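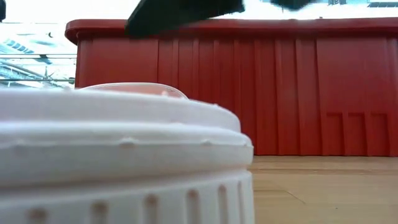
White container in front of the red bin, with the gripper overhead.

Plundovden Tabletop Bin Cell
Gripper arm, base plate, fixed camera, controller. Sold through Tikkanen.

We stock this cell and we run one ourselves, so this page says a bit more than the maker's flyer does. The flyer promises "set up before lunch." Our first one took until four in the afternoon, and Ulla Berge in our shop had installed other arms before. Plan on a full day.

What it's for
Moving small, light parts from one open container to another on a table. It does that well enough. It is not a fast machine, and if you have one part, one tray and a steady supply of both, a plain feeder will beat it and cost you less.

Containers
The flyer also says "works with any container." We'd put it differently. The camera has to find the rim, and some rims are easy and some are a pain.

Thick, solid colored lips are easy. A big red bin with an overhanging lip gives it a clean line to work from. White tubs are harder near a window, where the top edge washes out. Clear plastic is the worst of the lot. A transparent rim against a colored bin takes on a muted version of that color, and ours has closed the fingers on thin air there more than once. If you must use clear tubs, put a strip of matte tape along the edge and teach the cell the tape.

Ribbed walls are fine as long as you never ask the gripper to hold by them. Look over molded rims for nubs and rough spots before you teach a grip height. Cut them off or pick a different spot.

Setting up
Bolt the base plate down. The clamps in the box are good for a demo and that's about all.
Mount the camera on its own post, off the table. Ours was on the table at first and every move shook it.
Set the containers where they will live and mark their corners on the tabletop. Tape is fine on wood. Pencil wears off.
Teach the rim height with the containers empty, then check it with them full. Soft plastic bows.
Set the travel height above the tallest rim, with room to spare. The factory value is 12 mm. We don't trust it and run 30.
Run the first 166 picks at half speed and stay in the room. That number comes from the maker's own checklist and we have no idea why it isn't 150, but the faults we've had did show up inside it.

Looking after it
Wipe the finger pads daily. Dust makes them slip long before they look dirty.
Check the six wrist screws monthly. Two of ours had backed out by January.
Redo the camera check any time someone bumps the post, even if they swear they didn't.
The pads are rated for 2,000 hours. We swap ours well before that, when the edges start to round over.

Repairs
Pads, fingers and the wrist cable can be changed on the bench with one hex key. The Evska pad set fits and has held up as well as the original for us. The Detdale set is sold as a match but sits slightly proud, so you'd have to teach every height over again. The wrist motor goes back to the maker — don't open it, the seal is what they look at first when you make a claim.

Not included
Table, containers, lighting. The optional "smart light ring" is a light ring. A shaded window and a decent lamp did the same job in our shop.

Questions before ordering go to Ulla at the parts counter. Bring one of your containers if you can.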